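Packing for the December trip

We leave in December and I have already started a pile in the spare room. Last time we went to Tronitley I packed the night before and paid for it, so this year I'm keeping a list and adding to it whenever something occurs to me.

The bus from Godomberg allows one bag each, and the last leg is on foot. My pack came in at 92 litres, far more than I need. I've borrowed a smaller one from Houshang Alipour, who did the same walk a couple of years ago.
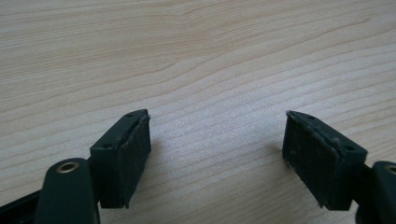
How many sets of clothes do you need for a fortnight? Two, plus whatever you're wearing on the bus, as long as you're willing to do washing in a sink.

I lay everything out before it goes in the bag. Anything I can't think of a use for goes back in the cupboard. Last weekend that was a second jumper, a travel iron and a hardback.

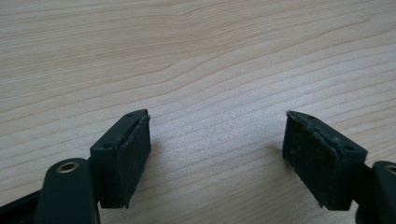 The book was the hard one. I've settled on a paperback of 300 pages that I can leave at the hut in Hakum when I'm done — there's a shelf there for it.

Food is easier. There's a shop at Tronitley for bread and cheese, so I only carry oats, tea and a bag of nuts. 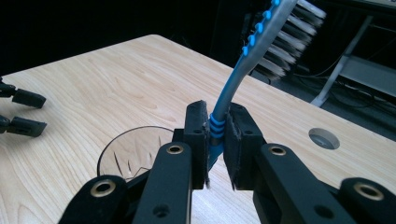 Toiletries are where my bag always gets heavy. This time it's a bar of soap, a small tube of toothpaste and sunscreen. I'm not going to saw the handle off my toothbrush to save a few grams, as Houshang suggested. An ordinary blue and white one with rubber ridges on the handle is fine by me. Towel still to be decided.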